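Putting the switch panel back together

I moved the sewing machine off the end table in May so the panel could have a permanent spot, and it has stayed there ever since.

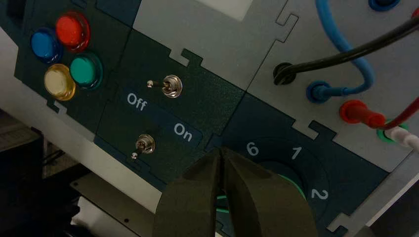
I got it secondhand from Beverley Haslam in Stescombe. She had used it with her grandchildren until the youngest lost interest, and it had been in her garage for a couple of winters. She wanted it gone and I wanted something for my nephew to do at my house besides open the kitchen drawers. It came in two shoeboxes with a bag of leads and no instructions.

The tiles lock together with puzzle tabs, so putting it together is mostly a matter of trying things until they fit. I did it wrong the first time. I put the toggle switches on the outside edge, where they caught on my sleeve every time I reached across, and the leads ended up crossing over the buttons. The second time I laid all the tiles out on a towel before I joined any of them, and I decided where the cables would go first. I'd recommend doing it in that order. The sockets take up more room than you expect once the leads are in, and the thick cable doesn't like to bend, so it needs a clear run off the panel.

Some of the tabs were stiff. Pushing down with a thumb hurt after the first few, so I put a folded dishcloth over the joint and pressed with the heel of my hand. One joint still has a small gap. I tried sanding the tab a little, with 2000 grit because that's what was in the drawer, and stopped before I took off too much. It holds fine if you don't pick the whole thing up by one corner.

Cleaning took longer than assembly. The smooth tiles wiped down in a minute with warm water and a drop of dish soap. The textured ones hold dust, and I went over them with an old toothbrush and then a dry cloth. I kept water away from the switches and the sockets and used a cotton swab around the bases. There was a fair amount of garage in there.

My nephew is 3, and his favorite part is the toggles. I assumed it would be the buttons, because of the colors, but he pushes each of those once and goes back to flipping the switches. He says "on" and "off" as he does it and he is usually right. He calls the red button "stop," which he must have picked up from somewhere, and the rest of us are expected to stop walking when he pushes it. My sister was held in the doorway with a bag of groceries for a good while last weekend.

The leads are more of a job for his cousin, who is seven. She pulls them all out and then matches them up again by color, and lately she has started plugging them in wrong on purpose to see if I notice. I do the same to her. When they go home I put the leads back and throw a pillowcase over the panel to keep the dust off.

I still want a board underneath so I can lift it without the tiles flexing. There is a lumber place out past Utthorpe that will cut a piece to size, and I measured for it twice and lost the paper both times. A shallow tray might be better, with a lip to keep everything from sliding. Beverley says she had one and will look for it, but I've seen the garage and I'm not counting on it.

If anyone has a good way to store loose leads without them tangling, leave a comment. I'm using a bread bag.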